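Search this site
Home Projects Tool Library Grants Contact
Last updated 28 Feb 2025

Pouring arm build, second report to the Covside small grants round

Hi Deisy,

Second report, as promised, and a cheerier one than you got from me in November! The arm is bolted down, it moves when we ask it to, and we're on to pouring, the bit I was itching to get to when I wrote the application.

Money first. Of the second instalment we've spent $300, mostly on a decent power supply and the cable ends (I bought the wrong ones first, my fault, and Rowlands swapped them without a fuss). That leaves $200, and I'd like to keep it for spare fingers if you're happy with that.

Eusebio rewrote the tilt routine over the holidays. The old one went from upright to fully tipped in one go, fine for rice, hopeless for water. Now it creeps over in 15 small steps and we can stop it at any of them. Giuliana wants a scale under the cup so it knows when to quit. I think she's right, but it means more wiring, and Neville has only just got the bench at Plimotbridge tidy enough to lean on.

We've stuck with paper cups, and the gripper tips from a clear plastic container. Drips are still a nuisance. I've been fiddling with how high the lip sits over the cup and I'm not there yet, so please don't put us down for the open day demo just now.

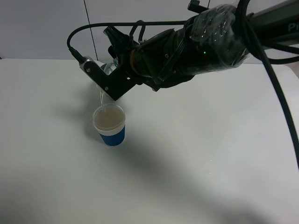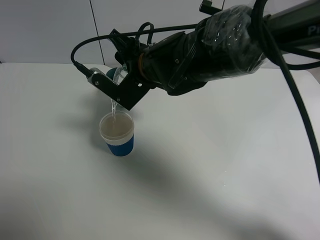
Pouring into a paper cup on the white table.

WORKSHOP NOTES

Wednesday nights are still ours, and Édgar has started coming along to learn the software side, so there are two of us who can restart the thing when it sulks. Next up is the scale, then a proper tray to catch spills, then a go at starting from a full jug. Could you let me know about the $200 before I order anything?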